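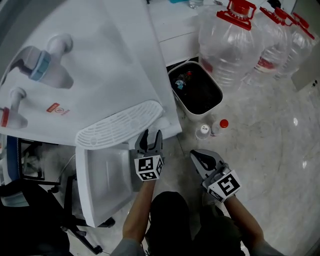 Slow Wi-Fi is the thing I get the most email about, so I finally put my answers on one page. I look after the network for a small shared office called Skumau and I write this blog on the side, which means most of what I know comes from fixing dumb stuff myself. Some of it is very dumb. Big appliances and anything full of water can soak up a signal, so a water cooler like the white one with the two taps is a bad neighbor for a router, whichever way up it is!

Do I need to pay for a faster plan?

Maybe, but test first. Plug a laptop straight into the router with a cable and run a speed test, then do the same over Wi-Fi from your desk. I got 681 Mbps on the cable and 71 at my desk, and a bigger plan wouldn't have touched that gap.

Where should the router go?

Up high, out in the open, as close to the middle of the place as your cable will let you. Mine is on top of a bookshelf - ugly, but it works.

Is a mesh kit worth it?

In a long or multi-story place, I'd say yes. I paid $159 for a two-pack from Valtonen in February and the back rooms are fine now. In a one-bedroom I'd try moving the router first (it's free, after all).

Why does it get so bad at 8 p.m.?

Everyone in your building is streaming. If your router has a 5 GHz network, switch to that one. If the wired speed drops in the evening too, call your provider and give them both sets of numbers.

How often should I restart the thing?

Only when it's acting up. My reader Érica Magalhães has hers on a timer for 4 a.m. and swears by it, but if you need that every night I'd check for a firmware update.

Can I use my own router?

Usually! Ask your provider which models they support and keep their box in a closet, because they may want it back when you cancel.

Posted in: Home Internet > Help & FAQs
By Edivaldo Brito | Updated February

Related posts
Carnivley router review: six months in
What to ask before you switch providers
Ethernet cables, explained for normal people
My Bendent extender keeps dropping out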